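Count the failed demonstrations too
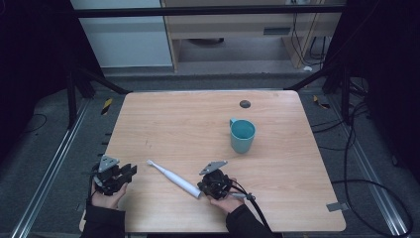 Most papers on learning from demonstration give one number for the robot and none for the people who taught it. I think this is a mistake, and one that would be cheap to put right.

The method I have in mind is the one with hand-held grippers. A person takes one in each hand, does a household job on a table, and the recordings train a policy that a pair of robot arms will later run. Putting a toothbrush in a cup is a typical job. It sounds like nothing, but the brush has to be picked up, turned upright and let go over a fairly small opening, and a two-fingered gripper is a clumsy thing to do that with, even when there is a human wrist behind it.

At Brernholm we spent most of May on tasks of this sort. Junaid Kakakhel and I recorded in blocks of 40 attempts. In one block of the toothbrush task, 31 were good enough to keep. The other attempts were thrown out because the brush slipped, missed the cup or had to be picked up again. The usual practice is to train on the 31 and say no more about the rest. Anyone reading the write-up would suppose that the people never dropped anything.

That matters when the robot's result comes in. Suppose the policy manages the task in 8 trials out of every ten. Set against perfection, that looks like a policy with a fault in it. Set against people who got 31 out of 40 with the same fingers, it looks like a policy that has learned most of what there was to learn, and the next month's work should go on the gripper. Those are two quite different plans, and at present a reader has no way to choose between them.

Aqeel Cheema, who worked on the Fundow trials, disagrees with me. His view is that operators get better with practice, so their success rate says more about how tired or how new they were than about the task. He is right that it moves. Ours was worse in the first hour of the morning and worse again before lunch. But a robot's success rate moves as well, with the lighting and where the cup was put, and we publish that without much worry. Report the rate by operator and by session and the reader can judge.

There is a second reason to keep the failures. A slip followed by a clean recovery is useful teaching. If every one is removed, the policy only sees jobs that go well, and it has no idea what to do when a brush lands flat beside the cup. The group at Estumbridge now tags these attempts and stores them separately — a small amount of extra labelling, done on the same afternoon while people still remember what went wrong.

I would ask reviewers for two lines in the methods section: how many demonstrations were attempted, and how many were kept. The labs already have both figures in their logs.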